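Leave the fixture plate alone

Opinion, by Fouad Haddadin

At the Varkdale workshop we have a cell with two arms that fits parts into desktop computers. I have looked after it since March, and most of what goes wrong with it has nothing to do with the arms. It goes wrong at the printed plate that holds the parts before they are picked up.

People find this hard to accept. When a pick fails, the first thing they want to do is open the program and shift a point by a millimetre. I did the same for my first few weeks. By the time I stopped, we had 19 corrected points in the Molletti job and no idea which of them were right.

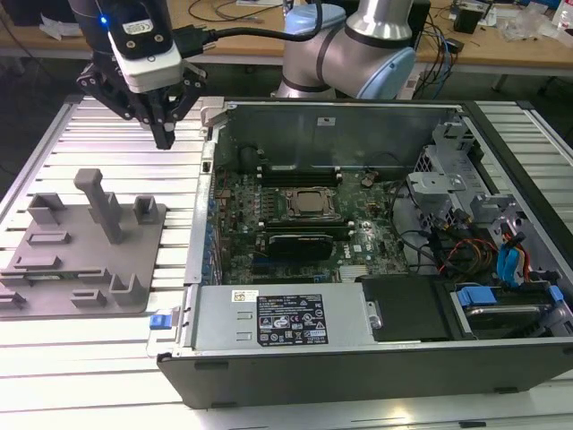

My view is that a taught point should be the last thing anyone touches. Check that the plate is sitting flat on the table. Check that its bolts are tight, then try the part in its slot by hand. A circuit board that rocks in the slot will be picked up crooked, and no change to the program will cure that. Printed plastic wears, and ours gets up to 400 picks between inspections. A new plate takes 7 hours to print. I have spent longer than that chasing one bad point.

Hildegard Harms, who runs the other shift, disagrees with me about materials. She wants the whole plate machined from metal so that it never needs replacing. I can see the appeal, but the parts we handle change too often. When the Esfahani order came in we needed a different holder, and we had it fitted the next morning.

I would also like the gripper fingers checked at the start of each shift, with the power off and a straight edge against them. It is dull work and it gets skipped when we are busy. The same goes for cables. If one has started to pull tight at the end of a move, write it down and fix the clip before lunch.

Any change to a point should go in the logbook with the old value beside the new one. Ours has 110 entries so far, and the early ones just say "adjusted".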